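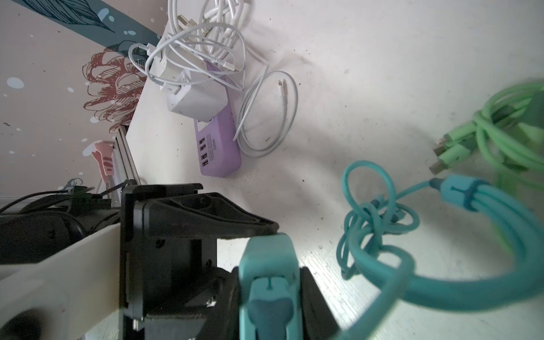 The Edix Classroom Sorting Kit is a hands-on teaching set for grades K through 3. It gives students a box of mixed everyday pieces and a set of cards that ask them to group the pieces in different ways: by color, by size, by shape, by what the thing is for. Most teachers start with color, and they start with things students already know from home. Charging accessories work well for this, put out on a white tabletop in a white group, a green group and a teal group, with some space between them. Green and teal are close enough that younger students have to look twice, and that makes for a good first conversation. After that the cards take over.

What the kit is for

Sorting comes before a lot of other school math. A student who can say why a piece belongs in one pile and not another is ready to work with data, with sets and with early graphing. The kit was written for teachers who want to spend real time on this and who don't want to cut up construction paper every August.

It can be used at a table with a small group, at a center, or one on one with a student who needs extra practice. It is also used by speech and language staff, since nearly every card asks for a spoken reason.

What comes in the box

137 sorting pieces in a lidded storage tub
44 double-sided activity cards
7 sorting mats, wipe-clean
20 blank cards for your own sorting rules
1 spiral-bound teacher guide
1 inventory sheet for end-of-year checks

The pieces are a mix of plastic, wood and felt. No two sets of pieces are matched perfectly, on purpose. A student sorting by color will end up with buttons next to blocks, and that is how it should go.

The activity cards

Each card has a sorting prompt on the front and a follow-up question on the back. The front can be read by most second graders. For kindergarten, read it aloud. The cards are split into four levels, marked by the number of dots in the corner.

Level 1. Sort by one thing the student can see, such as color or size.
Level 2. Sort by one thing the student has to check, such as whether it rolls or how it feels.
Level 3. Sort by two things at once, using the overlapping-circles mat.
Level 4. The sort is already done. The student works out the rule.

Level 4 is harder than it sounds, and adults get stuck on it too. The guide suggests letting pairs work on one Level 4 card for a full ten minutes before giving any hint.

The mats

Three of the mats have plain regions (two, three and four spaces). Two have overlapping circles. One is a grid for making a simple picture graph out of the pieces themselves. The last one is blank. All of them take dry-erase marker. Wipe them the same day, especially if you use red.

The mats are stiff and do not fold. They store flat under the tub or standing up in a magazine file.

The teacher guide

The guide was written by Ingvild Lindholm, who taught first grade before moving into curriculum work. It has a short section on how sorting skills usually develop, a page for each card with likely answers and common mix-ups, and a set of talk prompts. It also includes an observation form you can copy, with room for notes on a whole class.

A sample from the talk prompts:

"What would you have to change about this piece so it could go in the other pile?"
"Is there a piece that doesn't belong anywhere? What should we do with it?"
"Can you make a new rule that keeps these two together?"

Teachers have told us that the second prompt gets used the most. Some classes set up a "not sure" pile and come back to it at the end of the week.

Time and grouping

A Level 1 card takes five to ten minutes with a group of four. Level 3 cards can run to twenty minutes. We don't recommend using the kit with the whole class at once unless you have the Chidiac add-on described below, because students spend too long waiting for a turn.

Add-ons

Chidiac Whole-Class Pack. Extra mats and pieces divided into small trays, one for each table group. Uses the same cards and guide.

Tatasov Home Sorting Folder. A take-home folder with a paper mat, six prompts and a note to families. The prompts use things found in a kitchen or a junk drawer. Available in English and Spanish. Sold in class packs.

Itusell Storage Cart. Holds up to four kits. Locking casters. Ships flat, some assembly needed.

Replacement pieces

Pieces get lost. You can order a refill bag at any time, or order single items using the codes on the inventory sheet. Lost cards can be replaced one at a time. We don't sell the tub lid separately, but call us if yours arrives cracked and we will send another.

Care and safety

Wash the plastic pieces in warm soapy water and let them air dry. Wipe the wooden pieces with a damp cloth. Felt pieces can be hand washed. Do not put anything from the kit in a dishwasher.

The kit contains small parts and is not for children under three. Check wooden pieces for splinters at the end of each term and throw out any that are rough.

Ordering

Schools can order by purchase order or credit card. Orders placed in July ship in time for most fall start dates, but that is also our busiest month, so send purchase orders early if you can. Please include a delivery contact who will be in the building over the summer.

Kits can be returned within 60 days if the cards and mats are unmarked. Opened refill bags can't be returned.

Common questions

Do I need the guide to use the cards?
No. The prompts make sense without it. The guide is mostly useful for Levels 3 and 4.

Can I add my own items?
Yes. The blank cards are there for that. Keep added items in a separate bag or the inventory sheet won't be much use.

Is it tied to a particular math program?
No. The guide has a planning page where you can write in the units it goes with.

Is there a digital version?
The observation form and inventory sheet can be downloaded. The cards are print only.

Related items

Edix Pattern Strips, grades K–2
Edix Measuring Basics Kit, grades 1–3
Edix Blank Card Refill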